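Telstead Court Residents Association
Minutes of the Building Services Meeting, December 2022

Chair: Treasa Hanrahan
Minutes circulated to all units

1. Minutes of the previous meeting
Accepted with one correction. Item 4 should have read "supply riser", where the draft had "waste riser". The corrected copy replaces the one in the binder.

2. Electrical capacity, east stack
The chair summarized the load survey carried out by Moynihan Electrical. The report was sent out with the agenda and was taken as read.

The kitchens in the east stack were wired with one shared circuit for the counter outlets and the built-in appliances. Moynihan recorded repeated breaker trips in units 2 and 5, in both cases on the kitchen circuit and in both cases in the early evening. No fault was found in the breakers themselves. The panels are serviceable but have few spare positions left.

Moynihan set out two options:

Option A - a new dedicated circuit for the built-in microwave in each east stack kitchen, run from the existing unit panel. Work stays inside the unit. Drywall patching is included, painting is not.

Option B - replacement of the unit panels together with the dedicated circuits. This gives room for later additions but requires the stack to be shut down in stages.

Discussion. The owner of unit 12 asked that Option B be priced again with the west stack included, as a single shutdown may cost less than two. The owner of unit 5 preferred Option A on the grounds that the trips are a present problem and the panels are not. It was noted that the bylaws treat wiring downstream of the unit panel as the owner's responsibility, and that the association can arrange the work but cannot pay for it out of reserves. The panels are common property.

Resolved: to proceed with Option A for units 2 and 5, at owner's cost, and to request a combined price for Option B before the April meeting. Carried, one abstention.

3. Hallway lighting
The Grastero fixtures on the upper landings have been installed. Two owners reported that the timer period is too short to reach the end unit from the stairs. The timer is adjustable. To be lengthened and reviewed at the next meeting.

4. Water heater room
The door closer has been replaced. The drain pan under the north tank was found dry at the last inspection. The Urex leak sensor is still reporting low battery - the battery is to be changed and the date written on the case.

5. Kitchen appliance guidance for owners
The draft sheet was tabled. It covers circuit loading, ventilation gaps for built-in units and whom to call after a trip. Wording on extension cords was tightened to "not to be used for any built-in appliance". The sheet was approved.

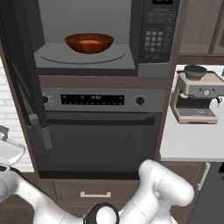 Do I need the association's permission to replace a built-in microwave?
Permission is not needed for a like-for-like replacement on the existing outlet. Any change to the wiring, or a model with a higher rated draw than the old one, must be submitted in writing before the work starts.

6. Charges
A fee of $300 was agreed for reviewing wiring submissions that need an outside electrician's opinion. Simple submissions remain free of charge. The fee applies to applications received after these minutes are issued.

7. Actions
T. Hanrahan - combined price for Option B from Moynihan.
T. Hanrahan - access dates with units 2 and 5.
Unit 12 - timer adjustment, upper landings.
Unit 5 - sensor battery, water heater room.

8. Other business
The bike rack request was deferred. Next meeting in April, date to be posted in the lobby.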